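Review of the Villen Mobile Handling Kit

The Villen kit was acquired in March for assessment as an aid to waste handling on our ground floor. It comprises a wheeled base, an arm with gripper, a head-mounted camera and the Polance scheduling software. The following remarks are offered for the benefit of other building managers considering a similar purchase.

Setting up

Assembly is within the ability of any competent maintenance department. The printed guide runs to 16 pages and is clear throughout, although the section on floor mapping assumes some prior knowledge. Our programme of assessment comprised 400 scheduled runs, of which 363 were completed without staff intervention. The remainder were mostly halted at doorways - a matter the supplier has undertaken to address in its next software release.

The end room, where the general rubbish and document bins are kept, was selected as the principal destination. Its plain walls and broad grey floor make few demands on navigation, and both bins can be approached from the front.

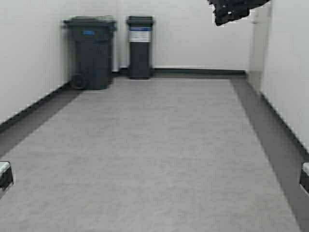 Camera and image quality

The supplied camera is adequate for locating large objects. It is not adequate for reading labels at a distance, and fine print on a bin front cannot be relied upon for identification. Purchasers with this requirement should consider the Fashola camera module, priced at $437 and fitted without tools.

Service

The Venik service plan covers parts, labour and remote support. Enquiries were answered courteously, though replies to those lodged after 4 p.m. were generally held over until the following morning. The plan may be cancelled at any time in writing.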